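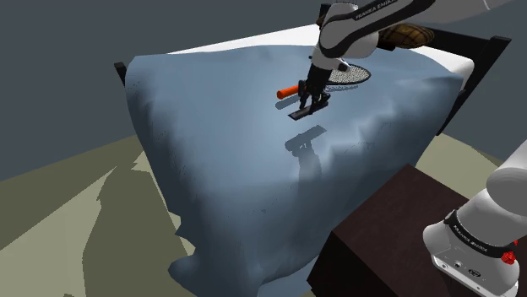 Light blue blanket on the bed, nightstand alongside.

Wultgate Guest House Co-op, minutes of the monthly members' meeting
March 5, 2023, front room
Present: Drita Karagiannis (chair), Lingyun Qian, Fatima Maluleke, Unathi Mokgethi, and me, Unathi Dlamini, scribbling away as usual. With two Unathis at the table I'm going by last names for us both, so please don't write in about it again!

Last month's minutes
Read and approved, with one fix. I had written that the Rumham side gate sticks, and Fatima pointed out it's the Vorkthorpe side. Sorry, all. It's still sticking, by the way.

Bedding
This took up most of the evening (I did warn everybody). The February order from Mkhize came to $869, delivery included, and Lingyun wanted to know how we got there when we'd agreed to keep it under $900 with towels. Well, there were no towels in it. Mokgethi and I both thought the other one had added them to the order, so that's on the pair of us. Fatima likes the blue and wants to stick with it for all the upstairs rooms. Drita would still prefer something darker that hides coffee, and she said so at some length, but she was outvoted and took it very well.

Agreed: stay with blue upstairs. Mokgethi to price towels separately and bring two quotes next time.

Breakfast hours
We've had guests asking for an earlier start on weekdays, mostly people catching the bus out to Rumham. I said I'd happily do 6:30 if somebody else does the washing up, and there was a bit of a silence, and then Lingyun offered (thank you, Lingyun!!). We'll try it until Easter. Fatima asked if the porridge could be less thick. Noted.

Boiler
Serviced in February, bill was $467, paid. The engineer wants to come back and look at the valve on the top landing, so Drita is letting him in and will move the coat stand first. Mokgethi asked whether we should be saving up for a new boiler and we all sort of groaned, but yes, we should. Drita to work out a monthly amount.

Room rates
Lingyun suggested putting the back rooms up by $2 a night for the summer. I was against it, then I saw the heating figures and changed my mind. Carried, with Fatima abstaining.

Any other business
Garden: Fatima has 20 lavender plants coming and would like help getting them in. Bring your own gloves, the shed ones have gone moldy.
Keys: whoever has the spare for the linen closet, please hang it back on the hook.

Next meeting at Drita's place while the front room is being painted. Mokgethi is bringing cake.

U. Dlamini, minutes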